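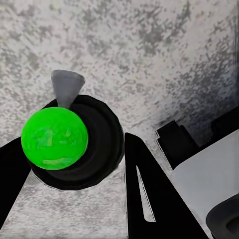
How to Hold a Workplace Ballot on a Proposed Agreement

This guide is issued to branch officers and workplace representatives of the Bosora Federation of Warehouse and Transport Employees. It sets out the steps a branch must follow when members are asked to accept or reject a proposed collective agreement. It does not cover strike ballots, which are governed by a separate procedure and must be cleared with the legal office before any notice is given.

Before you begin

Obtain the full text of the proposal in writing, signed by the employer's lead negotiator. A summary or an exchange of emails is not sufficient. If the employer has more than one site, confirm which sites the agreement will cover. In the Trikach depot talks, the night sorting unit was left out of the first draft and the ballot had to be postponed until a corrected text was received.

Step 1. Prepare the list of eligible voters

Request the current membership list from the district office. Every member in good standing who is employed in the bargaining unit on the closing date of the list may vote, including members on parental leave or sick leave. Post the list at the workplace for five working days so that members can report errors. Corrections are made by the branch secretary and initialed by one other officer.

Step 2. Appoint the returning officer

The returning officer may not be a member of the negotiating team or a candidate for any branch office. Branches with more than 340 eligible voters must also appoint a deputy. Smaller branches may request a returning officer from the district.

Step 3. Inform the members

Each eligible voter must receive the complete proposal, a statement from the negotiating team, and the dates and hours of voting. Where members speak different languages at work, translations should be requested early. The federation's translation desk, headed by Smaranda Văduva, can handle documents of up to 60 pages.

Hold at least one meeting per shift. Managers may not attend. Questions that cannot be answered at the meeting should be written down and answered on the notice board before voting opens.

Step 4. Conduct the vote

Voting is by secret paper ballot unless the district has approved postal voting. The question must be worded as follows: "Do you accept the proposed agreement?" The only choices printed on the ballot are Yes and No. Show the empty box to those present, seal it, and have two officers sign the seal. Polls should be open long enough for all shifts to take part. At Weerakoon Cold Storage, opening at 5:30 a.m. allowed drivers to vote before leaving the yard.

Step 5. Count and report

The count takes place as soon as polls close, in the presence of any member who wishes to observe. Spoiled ballots are set aside, recorded, and kept. The result is decided by a simple majority of valid votes cast. The returning officer completes Form 215, signs it, and sends a copy to the district on the same day. The employer is notified only after the district has confirmed receipt.

Complaints

A member may challenge the conduct of the ballot in writing within seven days of the result. Ballots, lists, and tally sheets must be kept under seal until that period has ended and any complaint has been decided.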